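Lecture 4: Where the camera sits, and what that does to your planner

Course: Robot Software in Practice
Instructor: Veronika Bachmann

Last time we finished the frame tree in Nuris. Today we put a camera on the wrist and find out how many of our transforms were secretly wrong (mine were too, the first year I taught this!).

4.1 Eye-in-hand

With a fixed camera you calibrate once and the table stays put. With a wrist camera everything moves whenever the arm moves, so a point you detect has to be carried through the whole chain: camera to gripper, gripper to base, base to table. Timestamps matter at every link. If the joint state is 12 ms older than the image, a fast swing smears your object across the table. Look up the pose at the image time, never "latest".

What you get in return is wonderful: the gripper's own fingers are always in view, so you have a free check on the camera-to-gripper transform. Project the fingertip model into the image and compare. The green pads make this easy to see by eye.

A wrist view can also roll far from upright. Don't rotate the image to please yourself – let gravity come from the transform. The second arm, with its own camera module at the wrist, is an obstacle for our planner, and the bottle lying on its side near its gripper needs a full 3D pose. An upright-only model will fit it badly. Behind the bottle is the perforated basket, with a cup showing through the openings, and depth on a surface like that deserves suspicion.

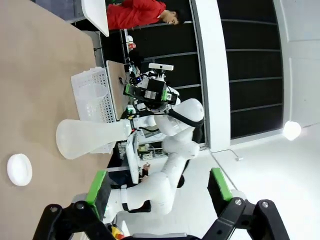
4.2 Two arms, one planning scene

Condo keeps a single collision world for both arms. Each planner locks it, reads the other arm's planned path, and releases. Things to watch:

Pad the other arm by 3 cm until your calibration is good.
Cables are not in the model. Add a capsule around the wrist.
Mask your own fingers before building the point cloud, or the planner will believe it starts in collision. Everybody meets this one.

4.3 For the lab

Read chapter 13 of the Skerlow manual. Then write a node that publishes the fingertip reprojection error, and plot it while the arm moves slowly and then quickly. Bring the plot, even if it looks strange – the strange ones are the most fun to discuss.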